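Small print: a talk for people who write the words on the side of things
Speaker notes, Friday, 4 p.m. slot, 40 minutes with questions

Slide 1. Title

Hi everybody, thanks for sticking around for the last slot of the day. I know there's beer downstairs.

Say the bit about me quickly: I write labels and leaflets. I've done it for most of my working life and my mother still tells people I'm in advertising. (Pause. If they don't laugh, keep moving.)

Slide 2. Gloves on 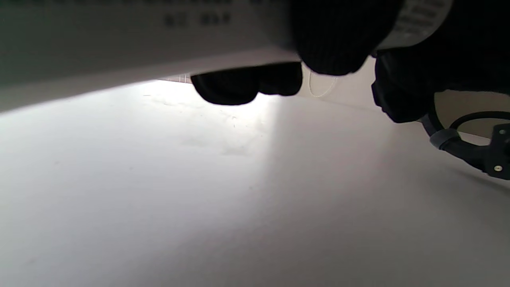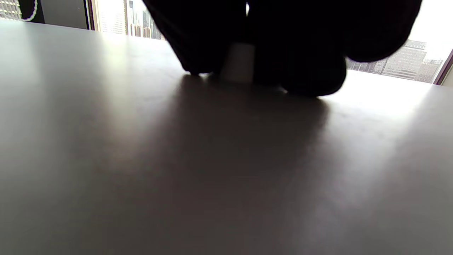 Slide 3. The Pralent leaflet

OK so let me start with the worst thing I ever wrote. Pralent is a descaler. You put it in a kettle, you wait, you rinse. The leaflet I inherited was 500 words long and it fit on a piece of paper the size of a playing card, and my job was to add a paragraph.

And I did! I added the paragraph. I went down a point size to make it fit and I was so pleased with myself. Then I took one home, stood at my own kitchen counter in my own bad light, and couldn't read it. I had written it and I couldn't read it.

Read the first sentence out loud here, slowly: "Prior to initial use of the product, the user should ensure that the appliance has been disconnected from the electrical supply." Then the rewrite: "Unplug the kettle first."

Let that sit for a second. Drink water.

Slide 4. Where people read

We all write at a desk, on a big screen, zoomed in to 200 percent or whatever. Your reader is standing up. They've got the thing in one hand and probably a phone in the other, or a kid, or a wet sponge. They're reading because something has already gone a little wrong, or they think it's about to.

So print it out. Print it at real size, on the worst printer in the building, and go read it in the supply closet. I mean this literally, I've done it, people knock and ask if I'm OK.

Ask the room: who here has printed their own label at real size in the last month? (In Drarnoten it was hardly any hands. Don't scold them. I scolded them a bit in Drarnoten and it went cold.)

Slide 5. Type size, the boring part

I'm going to go fast through this. The big thing is that point size lies to you. Two fonts at the same point size can look wildly different because of how tall the small letters are. Hold up the two cards. Same size, same words. Pass them down the rows, and please pass them back this time.

Then contrast. Gray on white looks so classy on a screen – I get it, I like it too – and then it goes onto a carton and it's gone. If the designer wants gray, ask for gray on the logo and black on the dose.

Somebody always asks about capitals. Save it for questions.

Slide 6. Vida

Vida was a foot cream and it's my happy story, so slow down here and enjoy it.

The client came in with 274 words for the back panel. There was a brand story. There was a sentence about a mountain. We sat down with a pair of scissors, real scissors, and cut the text into strips, and then we asked what a person with sore feet would want to know while holding the tube. How much do I put on. How often. Can I put it on broken skin. When does it go bad. That was pretty much it, 4 strips, and everything else went in a pile at the end of the table.

The mountain was hard for them. I understood! Somebody had loved that mountain. It went on the website.

What I want you to take from this slide is the scissors. On a screen you can always nudge a sentence down and keep it. On a table you have to pick it up and put it somewhere, and you start to feel a bit silly holding it.

Slide 7. Say it to a person

Quick one. Before you send a label out, read it to someone who doesn't work with you, over the phone if you can. Listen for where you start changing the words as you go. If the page says "discontinue use" and your mouth says "stop using it," your mouth is right. Write down what your mouth said.

I do this with my neighbor and I pay her in tomatoes.

If running late, skip to slide 9.

Slide 8. Legal

Don't be mean about lawyers, there are always two in the audience.

Real advice: bring them in at the start. Every bad fight I've had was over a finished layout. At Brisari we started showing legal the strips of paper before there was any design at all, and they were much easier to work with, and one of them turned out to be a really good cutter. Mention that some warnings have fixed wording and you leave those alone. Don't get clever with the fixed ones. Put your energy into the sentences around them so the warning has some air.

Slide 9. Homework

Go home tonight, open the bathroom cabinet, take out the first thing you touch and read the back of it. All of it, out loud. Then write the shorter version on a sticky note and stick it on the box. Send me a picture if you like, my address is on the last slide and I do write back – it can take me until January, but I write back.

Slide 10. Questions

Repeat each question into the mic!! They complained about this last time.

If nobody asks anything, bring up capitals. (Short answer: one or two words are fine, a whole sentence gets skipped.)

If asked about QR codes: yes, as an extra, never for the dose.

Get the cards back.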